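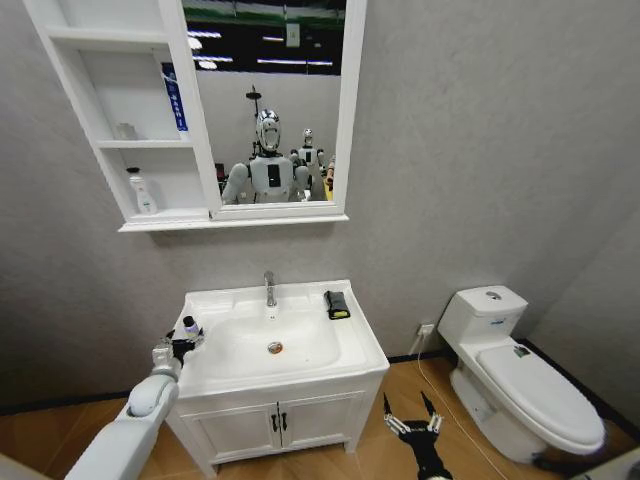
Wirnach is the little package I wrote to stop our planner from believing everything a camera tells it. It sits between the detector and the motion planner and answers one question over and over: is this thing a real object I could reach for, or am I looking at a copy of it? I started it because of bathrooms. Bathrooms are awful for perception! You've got glossy ceramic, chrome, and a mirror over the sink that happily shows you the robot itself, complete with shiny head and chest panel, right beside shelves full of stuff you really do want to pick up. Our old stack saw that second robot and tried to plan around it. So, mirrors first, and everything else in here grew out of that.

## What's in the repo

- `mirrorcheck/` finds flat reflective regions and flags any detection whose depth lands behind the wall plane
- `reach/` wraps the Prevov planner (you need to install that yourself, see below)
- `wristfuse/` lines up the head view and the wrist view
- `clips/` has 400 short recordings for testing, split into 62 for the quick check and the rest for the full run
- `notes/` is my scratch folder, read it at your own risk

## Getting it going

```
pip install -e .
wirnach fetch-clips
wirnach check --quick
```

If `check` complains about a missing planner, you've skipped Prevov. If it complains about time stamps, your two cameras are probably on different clocks, and I'd fix that before touching anything else (I lost most of October to exactly this).

## The wrist part

The head camera is great for working out where the sink and the cabinet are, and pretty hopeless once the arm gets in its own way. That's when `wristfuse` takes over. It keeps the wall plane and the mirror outline from the head view and slides them into the wrist view,

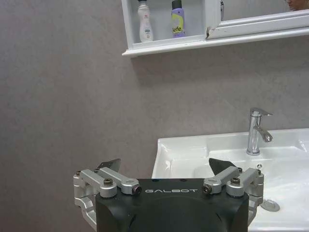 so that the close-up doesn't have to find the mirror from scratch every time. The fingers are masked out with a fixed template. If you swap the gripper you'll have to draw a new one, and there's a tiny tool for it: `wirnach draw-mask`. It's ugly but it works.

Settings I fiddle with the most:

| setting | default | what it does |
|---|---|---|
| `max_age_ms` | 1000 | drops head-view planes older than this |
| `min_views` | 2 | views that must agree before we reach |
| `trust_chrome` | false | leave it alone, please |

## Stuff that's still broken

Faucets. Curved chrome gives you small bendy reflections that `mirrorcheck` can't see, as it only looks for flat regions. Hafþór Bergmann has a branch called `kistitz` that tries to handle curved surfaces, and it's really promising, but it's slow and I haven't merged it.

Clear glass is also bad. Depth goes straight through it and the object ends up pinned to whatever is behind.

Bug reports are very welcome! Please attach the log and the clip name, and tell me which version of Prevov you're on.

Last edited 3 Feb 2026. Code is MIT, and the clips are under the Þorgeirsson data terms in `clips/TERMS.md`.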